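The Ferry Ticket

Kolbrún Kirkegaard found the ticket in the lining of her father's coat, the gray one she had meant to give away in February. It was for the Mestis ferry, one way, foot passenger, number 789. It had never been punched.

She put it on the kitchen counter and went on folding shirts. Her father had lived in Fuklow for 50 years and had never said a word about wanting to leave it. He fixed outboard motors. He ate at six. On Sundays he drove out to Vestergaard to look at boats he had no plans to buy.

After supper she called Bjartur, who had worked the ticket window before the ferry line closed.

"What color is it?" Bjartur asked.

"Green."

"Green was the winter boat. That ran for two seasons, then they sold it."

"Which seasons?"

Bjartur told her. Kolbrún wrote the years on the back of an envelope and looked at them. Her mother had been alive for the first and gone by the second.

"Did you sell it to him?"

"I sold a lot of tickets," Bjartur said. There was a radio going at her end, and she turned it down. "He came in one morning with a suitcase, the brown one with the strap. He paid, and then he sat on the bench. The boat came in and he stayed sitting there. When it went out he got up and said good morning to me and walked home."

"You never told me."

"You were nine. Later on I figured it was his business."

Kolbrún asked whether he had looked upset. Bjartur thought about it and said no, he had looked like a man waiting for a bus. He had asked her for the time twice.

The brown suitcase was still in the hall closet, behind the vacuum cleaner. Kolbrún took it down and opened it on the floor. It held a spare belt, a road map of the mainland and an envelope with 3,000 kroner in old notes, the kind the bank had stopped taking. At the bottom was a child's sweater, blue, with one elbow darned. She remembered the sweater. She remembered looking for it.

She tried to work out whether he had packed it to bring along something of hers, or whether he had meant to bring her too. There was only the one ticket. But children under ten had gone free on the winter boat, and she called Bjartur back to make sure.

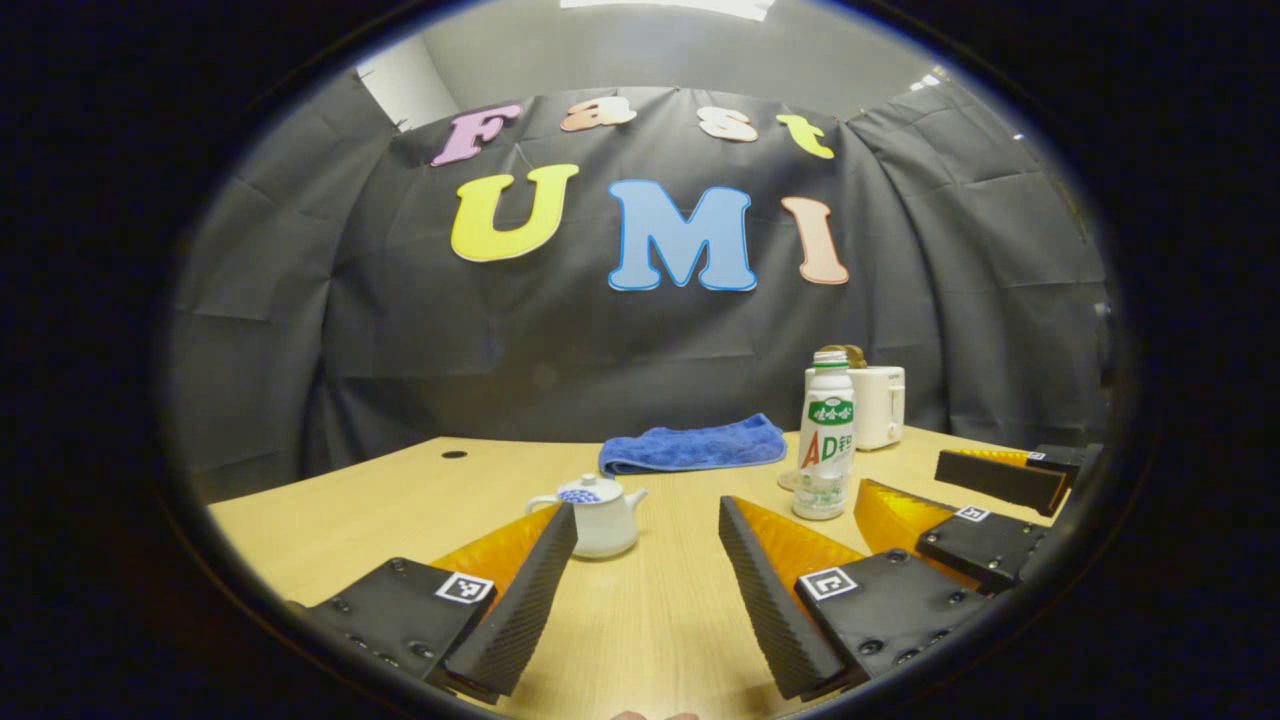

"Under twelve," Bjartur said. "They didn't need a ticket at all."

Kolbrún thanked her and hung up. She put the sweater on the pile with the shirts, then took it off again and carried it upstairs.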